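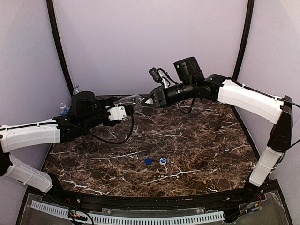

One bottle, two grippers: the Flendetti cell during a cap-removal run.

I came to see a robot open a water bottle, and I stayed because of a cable.

The bench at Flendetti has two arms that face each other over a brown marble-patterned top, and their job sounds like something you'd hand to a bored kid. Pick up a bottle, hold it between you, get the cap off, put everything down. They had done 315 bottles in a row without any trouble (I was shown the log, and yes, I scrolled all the way up). Then in November the left arm started letting go early. It didn't do it every time. It was more like one in 20, which is a horrible number when you're hunting a fault, because you can watch for half an hour and see nothing but nice clean work!

Everybody's first guess was the gripper. So off it came, on went a new one from Aoki, and the drops carried on as before. The second guess was the software, and that ate 11 days. I have sat through enough of these stories to know the look people get when they reach the software part.

What they found in the end was a bad crimp in the gripper cable, the one that hangs in a loop under the left wrist. When the arm stretched out flat toward the middle, the loop swung and tugged on the connector, and for a blink the signal was gone. The controller, a Sateck unit, read that blink as "no command" and did what it had been set up to do with no command, so it opened the fingers.

That's the bit that bothered me on the drive home. Opening up on a lost signal makes good sense if you're worried about pinching somebody's hand. With a full bottle hanging over a base full of wiring it makes a lot less sense, and one of those drops did put water down the front and kill a small board. The acrylic panel there now keeps splashes off, mostly.

The fix was dull. New connector, a clip to take the strain, and a setting that makes the arms freeze and hold on when the signal drops, with a separate stop button that still releases. They also run empties for testing these days. After that they let it go for 1000 cycles and had no drops.

I asked if the other cell, the one they call Pustska, has the same kind of cable. It does. They were ordering the clips while I was putting my coat on, and I've been promised a call if any of the old connectors turn out to be bad too.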